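4.2 What changed for the packers

Ten packers at Skoltden moved to the handheld gripper stations in March. Before - all sorting by hand, 14 bins. Now they teach the task first, then check. Peng called it "slower hands, more thinking". 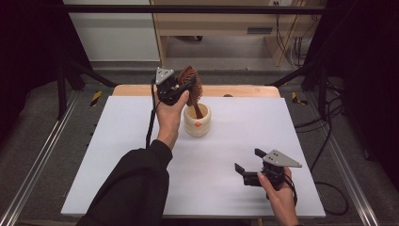 Figure 3. Brush and cup task, one gripper per hand.

4.3 Complaints

Mostly wrists. Olvera wanted shorter turns and got them. Two asked to go back to the bins, one did. Pay stayed the same, wich came up in every interview - see 5.1.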